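Drucken | Per E-Mail senden
Lesezeit: 2 Minuten

Würfelspiel „Jirkerside“ von Inder – Aufbau und erste Runde

3. Tisch vorbereiten

3.1 Legt zuerst ein helles Tuch auf. Ich nehme am liebsten ein weißes, darauf leuchten die Farben so schön, und die Würfel klackern nicht so (meine Nachbarn danken es mir!). Kleine Falten dürfen bleiben, große bitte glatt streichen.

3.2 Den Korb nach links, die Würfel nach rechts. Linkshänder bauen einfach spiegelverkehrt auf.

3.3 Zwischen den Würfeln Platz lassen, damit man jeden einzeln greifen kann. 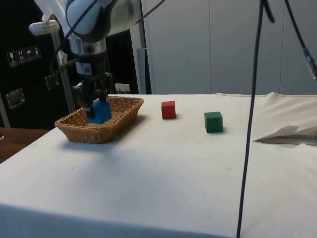 Hinweis: Beim Korb bin ich ja eigen. Ich habe erst den tiefen von Claltton probiert, da verschwindet alles drin. Ein flacher, geflochtener mit schrägen Wänden ist mir viel lieber, 17 cm an der schmalen Seite reichen völlig.

4. Einräumen

4.1 Fangt mit Blau an, dann kommt Rot, Grün bleibt bis zum Schluss draußen. So steht's in der Grundregel, und so spiele ich es auch mit den Kleinen.

4.2 Den Würfel erst loslassen, wenn er im Korb ist. Werfen gibt 2 Punkte Abzug – bei uns wird da streng gezählt!

4.3 Der zweite Würfel kommt neben oder hinter den ersten, gestapelt wird in dieser Runde noch nicht.
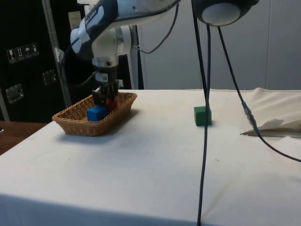

Abb. 4: Blau und Rot im Korb, Grün noch auf dem Tuch.

Achtung: Den Korb nie am Rand über den Tisch ziehen, sonst wandert das Tuch mit und die restlichen Würfel gleich hinterher. Immer anheben!

5. Aufräumen

5.1 Alle Würfel in den Korb, Tuch ausschütteln und zusammenlegen. Bei mir kommt es obendrauf, dann staubt nichts ein.

5.2 Würfel nur feucht abwischen, nicht einweichen. Das Wachs von Dalisay (die Dose mit 200 ml) hält bei mir ewig, ein Klecks auf dem Lappen genügt.

Weiter mit Abschnitt 6: Stapeln für Fortgeschrittene

Stand: 17. November 2023

Drucken | Per E-Mail senden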